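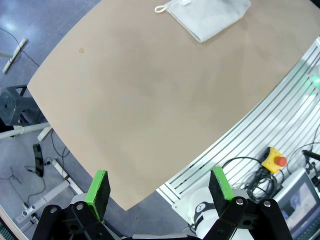 How long does it take to learn to mend your own clothes? An evening for a button or a split seam, says Zsófia Bodnár, and a few months before a darn looks the way you want it to.

Bodnár has taught mending in Plulbridge for four years. Her classes began in March with three pupils and a borrowed iron. "I'd put up one notice in the library," she says. "I thought I would do it until the summer and go back to making curtains."

She still makes curtains, but mending now takes up most of her week. People mainly bring jumpers with worn elbows, and jeans. She asks beginners to start on something they don't care much about.

"They want to start with their grandmother's cardigan. I tell them to leave it at home and bring a sock."

Her own training was at a shirt factory, where she spent her first winter sewing collars. Pay was by the piece and the foreman checked everything. She doesn't miss it — "apart from the machines, which were very good".

Kamran Mirzaei, who joined as a pupil, now runs the beginners' table. He thinks most people buy too much before they begin. "Needles, thread, small scissors. You can get the rest when you find you need it."

Bodnár disagrees with him about thimbles. She won't sew denim without one, and he has never got used to wearing his.

The class has a waiting list. Bodnár has been offered a larger room but hasn't decided. "The light is better where we are," she says, "and the kettle works."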